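Search our site
Enter keywords Go

Newsroom > Press Releases > Culum Kitchen Tasks

Last updated: January

Culum Opens Its Kitchen Table Collection to Partner Labs

DRORCOMBE – Culum is delighted to announce that the first part of its kitchen table collection, a set of 1,363 examples of everyday handling work gathered for robots that learn by being shown, is now open to partner labs. It has been a long winter of cups, coasters and cookware at our Drorcombe workshop, and we could not be happier to be sharing it at last!

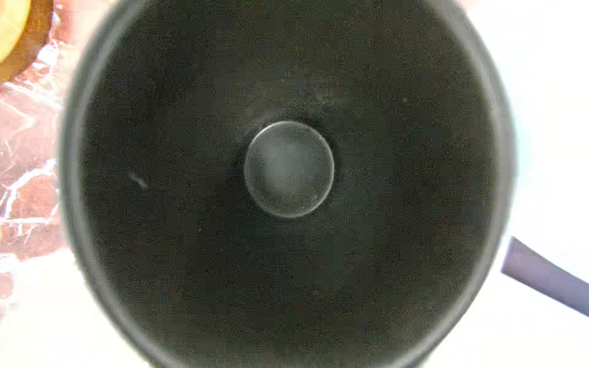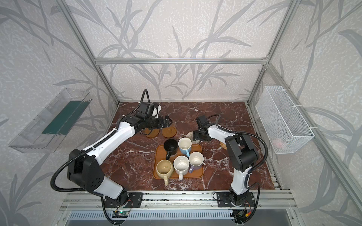
Early word from the labs that tried it ahead of release has been generous, and Matilde Amaral wrote to us that her group in Grivstead had "been waiting for somebody to keep the clumsy attempts in," adding that a system which only ever sees perfect hands tends to freeze the first time a handle is turned the wrong way. She also asked for more examples with the lights turned down, and we have put that on our list for spring.

The clumsy attempts are there because we wanted them there. Of the 1,363 examples, 266 include a missed grasp, a second try or a change of mind along the way, and each of those carries a written note so that a lab can use it or set it aside. The rest run cleanly from start to finish. Every example pairs the arm movements with the camera views recorded alongside them, together with a short instruction in plain English, the kind of thing you might say to a guest who has kindly offered to help clear up.

The collection covers 61 tasks, from moving a mug onto a coaster to shifting a pan across the table, and our operators were asked to take them at whatever pace felt natural. Between tasks they moved things about, swapped one cup for another and changed the wording of the instructions, so that a learning system has to pay attention to what it is being asked and to what is in front of it. It is slow work, and we are very grateful to the people who sat through it with such good humor (and a great deal of coffee).

Labs taking part will receive the examples, the written notes and a guide to how the instructions were worded. They will also be able to send us requests for the next round, which we are preparing together with our friends at Furtună. That round will take in more cookware and longer jobs made up of several steps, and we expect recording to continue in Drorcombe through the summer.

Applications from university groups and small companies are welcome, and there is no charge for research use. We have room for 30 partner labs in this first round. Those who would like to join should write to the Culum partnerships desk with a page or so on what they hope to teach their robots, and we will do our best to answer every letter.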